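Subject: Re: [gripper-users] Closed-position check from wrist camera, Pidby vs Jimdale fingers
From: Masaru Yoshida
Date: 1/9/26
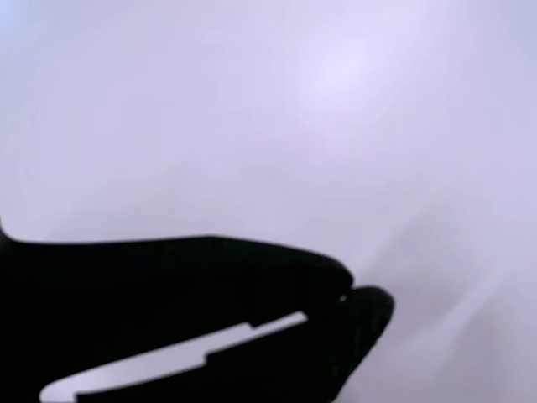
Replying to the list as well, as two people asked me off-list for the same information.

> We are thinking of moving from the Jimdale parallel jaws to the
> Pidby linkage fingers on our Maruyama arm. At present we confirm
> "closed and empty" from the wrist camera by thresholding, with no
> use of the motor current. Has anyone compared the two fingers for
> this? Our worry is that the linkage type has openings in it that
> will confuse the contour step. Also, is a fixed exposure good
> enough or do you need to adjust it as the arm moves?

I have run both on the same arm over the winter, with the same camera bracket and the same Clolberg controller, so the comparison should be a reasonable one.

1. Contours. Your worry is justified. Against a pale background the linkage fingers go solid black and you get the outer outline plus a long stepped opening between the parts of the finger. If your code takes the largest bright region inside the gripper outline as the gap between the jaws, it will take that opening every time, and report the gripper as open when the tips are together. I lost most of a day to this. The Jimdale jaws have no such opening and the simple method works on them without changes.

What I do now is mask by position. The stepped opening moves with the finger angle, but it stays well back from the tips. I take a small window at the tips, its centre worked out from the encoder reading, and ignore everything else.

2. Light through the tips. With the fingers commanded fully closed you may still see a pinpoint of light where the two tips meet. It is easy to read this as a small held part. The pads are rounded and on my unit they do not seal along their whole width. I set a minimum area of 13 pixels for the tip window and treat anything smaller as closed. The figure depends on your lens and working distance, so measure it on your own set-up.

The reverse case matters more. A thin dark part held between the tips will block the speck and look the same as a clean close. The camera cannot separate these two for me. If you handle thin parts I would not drop the motor current, or in your case I would start reading it. The Clolberg makes it available in the same status message as the position, so there is no extra polling.

3. Exposure. I use fixed exposure. Auto exposure was worse in both cases: with a bright background filling most of the view it hunts when the arm turns, and the softer edge at the lower fingertip wanders by 2 or 3 pixels. With a fixed value the black is so deep that the threshold is not critical. I lose all surface detail on the fingers, so pad wear has to be checked by eye.

Watch for glare if your panel is at all smooth. A diffuse bright patch does no harm, but a bright reflection on the pad itself will eat into the outline.

4. Results. I logged 859 closes with each type, all empty, pale background. With the original largest-region code the Jimdale gave 2 wrong readings and the Pidby was unusable. With the tip window and minimum area the Pidby gave 7 wrong readings, all "open" when closed. Five of those were during the last part of an arm move - I now wait for the arm to settle before taking the reading, and have not yet repeated the full run with the wait in place.

I have no figures for dark backgrounds. A black finger over a dark bin will need a different method altogether, probably a light on the bracket.

On the wider question of whether to change over: the Pidby reaches into tighter spaces and I am keeping it for that. If your parts can be picked with the parallel jaws, I see no gain in the vision step to pay for the extra work.

I can post the window calculation if it is of use. It is short, but it assumes the camera sits on the left of the wrist, so the signs will need changing for other mountings. I would also be glad to hear from anyone who has got the tips to close fully with different pads. I plan to try softer ones in February.

Masaru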